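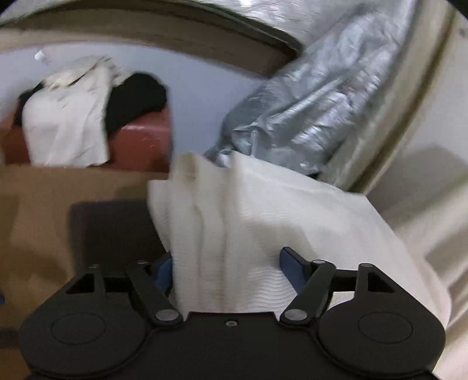 Bohdana Hutsuliak wrote after the last edition of this guide that her hand towels came off the shelf stiff and smelling of the cupboard, and asked whether the folding or the washing was to blame. Usually it is the washing. Section 4 has been rewritten to put the washing and drying steps ahead of the folding steps, and anyone working from the older pages should start again from 4.1.

Section 4: Towels and Cloths

This section covers white and light-colored towels, waffle cloths, terry hand towels, bath sheets and cleaning cloths kept on the Akwood linen shelf. For bedding and table linen, see Section 5. For the assembly of the shelf itself, see Section 2.

4.1 Before first use

New towels carry a finish from the mill that makes them feel soft in the store and keeps them from soaking up water. It has to be washed out.

1. Remove all tags, pins and paper bands.
2. Shake each towel out and check both long edges for loose threads. Trim them with scissors. Do not pull.
3. Wash new towels by themselves, warm, with half the usual amount of detergent.
4. Dry completely and wash a second time if water still beads on the surface.

Note: Waffle and other ribbed weaves shrink more than flat terry in the first wash. Do not measure them against the shelf until they have been washed and dried at least once.

4.2 Sorting

Sort before every wash into the following piles:

Bath and hand towels, white
Bath and hand towels, colored
Kitchen towels and dishcloths
Cleaning cloths and anything with a stain you can see

Keep the cleaning pile away from the other three. If a white towel has gray or dark streaks, treat it as a cleaning cloth until the marks are out. One towel with polish or grease on it can mark a whole load.

A chair or bench is fine as a sorting place for dry pieces. Do not lay damp towels over upholstered furniture. Dye can pass from the cover to the towel, and moisture can sit in the cushion.

4.3 Treating marks

1. Hold the towel up by one edge in good light and look at both faces. Marks on a ribbed weave often show on one side only.
2. Brush off anything dry.
3. Rinse from the back of the mark with cool water.
4. Work in a small amount of liquid detergent with your fingers and leave it for 30 minutes.
5. Rinse again. Look at the mark before going on to 4.4.

If the mark is still there, repeat steps 3 to 5. Do not put the towel in a dryer. Heat will set most stains, and after that the towel belongs in the cleaning pile for good.

Caution: Never mix bleach with vinegar, ammonia or any cleaner containing them. Work with a window open and follow the label on the bottle.

4.4 Washing

1. Load the drum loosely. Towels need room to turn over, and a drum packed to the top will leave detergent in the weave.
2. Use warm water for bath and hand towels, hot for kitchen and cleaning cloths if the care label allows it.
3. Measure the detergent. Too much is the most common cause of stiff towels.
4. Leave out fabric softener. It coats the loops and brings back the trouble described in 4.1.
5. Run an extra rinse if you have hard water.

4.5 Drying

Take towels out of the machine as soon as the cycle ends. Before hanging or tumbling, pick up each one by a corner and give it two or three sharp shakes. This lifts the pile and opens up the ribs in a waffle cloth.

On a line or rack:

1. Hang by the short edge with a small overlap, one layer only.
2. Leave a hand's width between pieces.
3. Turn thick towels once, partway through.

In a dryer:

1. Use medium heat.
2. Stop while the hems are still very slightly damp, and finish on a rack.
3. Clean the lint screen before and after each load of towels.

Note: The hem is the last part to dry. Pinch it between finger and thumb before folding. If it feels cool, give it more time.

Caution: Do not cover damp towels with plastic sheeting or a tarp, even for one night. The smell that results is hard to wash out and will spread to the rest of the shelf.

4.6 Folding for the shelf

The Akwood linen shelf is 32 inches wide inside. It takes two stacks of bath towels folded in thirds, or three stacks of hand towels. Work on a flat, clean surface at waist height if you have one.

Bath towels:

1. Find two corners on one short edge. If the towel is bunched, hold one corner up and let the rest drop, then run your other hand along the edge to the next corner.
2. Lay the towel flat with the label facing down.
3. Smooth from the middle outward. Flip back any corner that has turned over on itself.
4. Fold one long side in by a third, then the other side on top of it.
5. Fold end to end, and then in half again.
6. Turn the stack so the rounded fold faces the front of the shelf.

Hand towels and waffle cloths:

1. Lay flat and smooth out as before. Ribbed cloth stretches along one direction, so pat it into shape and do not tug.
2. Fold in half the long way.
3. Fold in thirds from the short end.

Cleaning cloths need no folding. Keep them in a separate bin on the bottom level, with a lid off or ajar.

Note: If a stack leans, the towels in it were folded at different widths. Refold the two widest first - that is usually enough to straighten the rest.

4.7 Stacking and rotation

Put clean towels at the bottom of the stack and take from the top. Fidel Ledesma, who wrote the first edition of these pages, preferred to fill from the left and take from the right. Either system works if the whole household keeps to it.

Do not press stacks down to make room. Leave a gap below the shelf above so that air can move across the top. The middle shelf is rated for 30 pounds, spread evenly, and a full load of dry bath towels is well under that. Wet towels are much heavier and should never be stored on the shelf.

4.8 Troubleshooting

Towels are stiff: Too much detergent, or line-dried without shaking. Wash once with no detergent and follow 4.5.

Towels smell after storage: Put away before the hems were dry. Rewash, dry fully, and wipe down the shelf with a damp cloth. Let the shelf dry with the door open.

Snagged loops: Cut the loop level with the pile. The weave will not run.

Waffle cloth has gone out of square: Wet it, pull gently on the diagonal, pat flat and dry on a rack.

Gray or dull whites: Sorted with colors, or drum overloaded. See 4.2 and 4.4.

Replacement shelf pins and bin lids are listed in the parts table at the back of the guide. The pin set is part 1159 and fits all Akwood shelves made since May.

Section 5: Bedding and Table Linen begins on the next page.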